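Course Handouts > Home Textiles > Laundry and Fabric Care

Week 4 notes: Why cotton shrinks and wool felts
Posted in October by Imani Ostrowski

Okay, these are the notes I promised after class, typed up from my own scribbles plus a few things you asked me on the way out the door. If you missed the session, read these first and then do the swatch homework at the bottom.

We started with cotton. A cotton fiber doesn't want to be straight. When yarn is spun and then woven or knitted, everything gets pulled tight, and it stays tight on the bolt and all the way to the store. Then you wash it. Water gets into the fiber, the fiber swells, the tension lets go, and the cloth relaxes back to a shorter length. We call that relaxation shrinkage. Most of it happens in the first wash or two, so I nag you all to prewash before you cut anything. Yes, even the pretty stuff!

Knits move more than wovens. A T-shirt is made of loops, and loops can change shape very easily -- shorter and wider is the usual complaint. My Mirdale sample (the gray jersey I passed around) went from 19 inches to 17 in length after one hot wash and a tumble dry. I should have taken a width measurement too and I forgot, so please do better than me in your own notebooks.

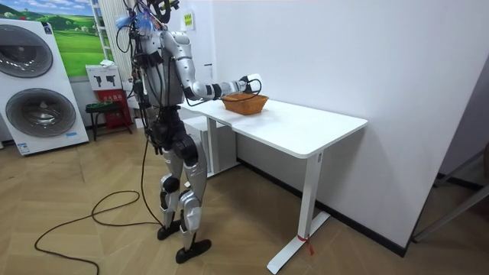
Does cold water stop cotton from shrinking?

It slows things down, but the cloth can still relax in cold water, and a hot dryer afterward will do plenty of shrinking all by itself. If you care about the length, wash cool and dry flat.

Now wool, my favorite. Wool can relax like cotton does, but it has a second trick, and that's felting. The outside of each fiber is covered in tiny overlapping scales, a bit like shingles on a roof. Get wool wet and warm, add soap, rub it around, and the fibers creep along and lock into each other. You can't really comb that back out. People tell me they "rescued" a felted sweater with hair conditioner, and I think what they rescued was one that had only relaxed a little. Try it if you like, it won't hurt.

Rekha Jaiswal asked about superwash wool. The scales have been smoothed down or coated, so the fibers don't grab each other so easily. Superwash can go the other way and grow when it's wet, so support the whole weight when you lift it out of the sink.

A word on polyester, because I rushed it. It takes up very little water, so washing hardly moves it. High heat is the thing to watch, and creases set in a too-hot dryer are a real pain to get out.

Homework: cut two squares from the same cloth, mark a 10-inch line along the lengthwise grain and another across it. Wash one square your normal way and leave the other alone. Measure after it's fully dry, then work out the change as a percent of the original. Bring both squares, labeled in pen that won't run.

Related handouts
Week 3: Reading a care label
Week 5: Stains, enzymes and patience
Grainlines for beginners, by Nurhan Bayram
Drying racks vs. dryers: class results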